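Minutes: Bilness marketing catch-up, autumn newsletter and the Pesora launch

October
By Till Petersen
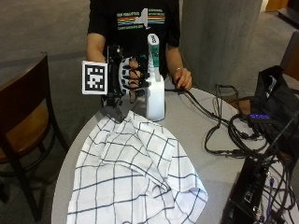
Black T-shirt, rainbow stripes either side of the graphic.

Right, my turn to write these up. I've put them in the order we talked about things, which wasn't the order on the agenda, and I've left out the long bit about the car park. If I've got something wrong, tell me before the next one and I'll change it.

Present: me (chair, by default), Alasdair Dunbar, both of the Linetti account people on the phone, and Matsuda's designer for the second half only. Apologies from the web team, who had a site move on.

We started at 10.15, a bit late, as the Linetti line kept dropping. In the end they rang Alasdair's mobile and we put it in the middle of the table on speaker.

1. Last time's minutes

Agreed, with one change. I'd written that Alasdair would "look at" the unsubscribe page and he'd like it to say that he did look at it, and then fixed it, in the same week. Happy to put that down. The old page asked people to log in before they could leave the list, and a good few of them had been writing to us quite crossly instead. They can now do it in one click.

Still outstanding from last time: the photo permissions form (me, sorry) and the list of old landing pages (web team).

2. The newsletter

This took up most of the morning. The list stands at 2,995 after the tidy-up, down on the summer, and there was a bit of gloom about that until Alasdair reminded us that the ones we took off hadn't opened a single email in over a year. Linetti said they'd seen the same with other clients and that the open rate usually climbs afterwards. I'd like to see it climb before I cheer, but fair enough.

We then had a proper disagreement about how often to send it. I want fortnightly. Alasdair wants monthly and says we don't have enough to say for fortnightly, and he read out the subject lines from the last few to make his point. Two of them were nearly the same, I have to admit. Linetti were on his side, though they'd be doing less work for the same fee, and I said so, and they took it well.

What we settled on: monthly from now until the new year, then look again. The main article should be something people can use — a how-to, a checklist, an answer to a question that's come in through the shop inbox. Product news goes at the bottom and gets one paragraph. If it needs more than a paragraph it goes on the website and we link to it.

Subject lines: we'll test two each time on a small slice of the list. Alasdair will keep a note of which won and by how much, in the shared sheet and not on his own laptop please.

Action: Alasdair to draft the first monthly one. Action: me to go through the shop inbox for questions worth answering.

3. Pesora launch

Matsuda's designer joined at this point and there was a short break while more chairs were found.

We looked at three versions of the Pesora landing page. I liked the first, which had the big headline and hardly anything else. Alasdair liked the third, which had everything else. The second one I don't think anyone spoke up for, so that's gone.

The sticking point was the form. Version three asks for name, email, phone, company, job title and how you heard of us, and my feeling is that I'd have closed the tab by the phone number. Alasdair said sales do want the phone number. I said sales could ask for it once somebody's shown an interest! We went round this a few times. Linetti suggested name and email on the page, with everything else on the thank-you page marked as optional, and we all went quiet and then agreed to it.

On wording, the headline still says "Pesora: made for the way you work", and I said (as I did last time, it's in the minutes) that this could be about a chair, a phone or a pair of boots. The designer said she'd laid it out around a line of that length and asked us to keep any new one to something similar. That seems reasonable. Everyone is to send me one headline, and I mean one, not a page of them. Alasdair.

We also talked about colour. The brand green comes out much too pale for the small text on the buttons, and on my phone outdoors I couldn't read it at all. Matsuda will darken it for text only and leave the logo alone. Linetti asked whether that meant changing the brand guide and the answer is yes, one line of it, and I'll do that.

Action: Matsuda to send a revised page combining the short top of version one with the customer quotes from version three. Action: all, one headline each.

4. Ad spend

Linetti took us through last month. The search adverts did well and the social ones didn't, with 54 enquiries from search and 13 from social on much the same money. Alasdair asked whether the social ones were at least better enquiries. They weren't able to say on the call, as the two lots go into the same folder once they reach us, and that's our doing and not theirs. We need to tag them at our end.

I was all for switching social off. Linetti asked us to leave it running through the launch, with fresh adverts, as the current ones have been up since spring and people will be sick of the sight of them. I've agreed to one more month. If it's no better I'll want to move the money across, and I'd like it noted that I said that now.

We won't be bidding on our own name any more. We come up first for it anyway and it's been bothering me for ages.

Action: Linetti to write new social adverts and send them over before they go live, please, not after. Action: Alasdair to sort out the tagging with sales.

5. Customer survey

Quick one. We have 100 replies and I've read all of them, which took two evenings and a lot of toast. The answers to "how would you describe us to a friend" are lovely and I think we should be pinching the wording. People say "quick to get back to you" again and again, and we don't say that anywhere on the website. We do say "customer-focused", and not one person wrote that.

Alasdair warned against reading too much into it as the people who fill in surveys tend to be the ones who already like us. True enough. He suggested ringing a few customers who've left, and then looked as if he wished he hadn't, because he's now doing it.

Action: Alasdair to ring a handful of past customers. Action: me to pull the best phrases into one page and send it round to everyone, Matsuda included.

6. Printed leaflets

We have boxes of the old ones left with the old phone number on. I proposed recycling the lot. Alasdair proposed stickers. We tried a sticker on one and it looked dreadful — recycling it is.

Do we print more? Not decided. Linetti think a single postcard with a short web address would do us for the trade days, and the designer said she could turn that round fairly quickly once the Pesora page is finished. I'd like to see a price first. Carried over to next time.

7. Any other business

The shared calendar is a muddle. There are two entries for the launch with different times on them. The afternoon one is right. I've deleted the other.

Alasdair asked if we could please stop calling every file "final". New rule: put the month and your initials in the file name. I've already broken it once since the meeting.

The designer asked who signs off copy when I'm away. It's Alasdair, for everything except prices, which go to accounts first.

We finished at 12.20. Next meeting is the same time next month, and Linetti will come in person if the trains behave. Could whoever borrowed the long extension lead bring it back before then?

T.P.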